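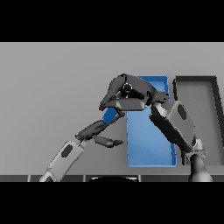
Two-hand block sorting in the simulator, blue tray and grey tray.

PEOPLE WANTED for our July open day — demo hosts, test visitors, one floor runner

Triltumov is opening up the Sugden building for one Sunday in July and we need hands. Paid work, one day plus a short practice the evening before. No robot background needed for most of it, read on.

What's happening

Visitors come through in small groups, start at the simulator desks, then walk over to the real arms at the far end of the hall. At the desks they get to drive the two-arm setup themselves. Pick up a block, get it in a tray, try passing it from one hand to the other. Harder than it sounds, the fingers are chunky and depth is tough to judge on a flat screen. Last year we had close to no one on the desks and the line went out the door. Hence this ad.

Who we need

Demo hosts. You sit next to visitors, show them the controls, reset the table when the block ends up on the floor (it will). Patient with kids, patient with engineers. Spanish a big plus.

Test visitors. Come to the practice evening and pretend to be the public. Ask dumb questions, press the wrong thing. Any age over 16, under 18s bring a signed form. We mostly want people who have never touched any of this.

Floor runner. One person only. Keeps groups moving between the desks and the arms, carries a radio, on your feet all day. Should know how to say "time's up" nicely.

Pay

Hosts and runner: $100 bonus on top of the normal day rate if you do both the practice and the open day. Test visitors get a Floria gift card and dinner. Pizza most likely.

Good to know

Doors open 10 am, staff in by 8:30. Done by 5, pack-up after that, hosts please plan to stay for it. Closed shoes if you are anywhere near the real arms, no exceptions, we will send you home. Stay behind the yellow line when they're powered — same goes for staff. Parking on the Udel side only, the front lot is for buses.

We are planning for 1000 visitors over the day so it wil be loud.

How to apply

Drop a note through the contact form on the Triltumov site, put OPEN DAY and the role in the subject line. Couple of sentences about you, a phone number, and whether you can make the practice evening. No resume neccessary. Host spots get filled as people write in, so sooner is better. Test visitors can sign up right until the week before.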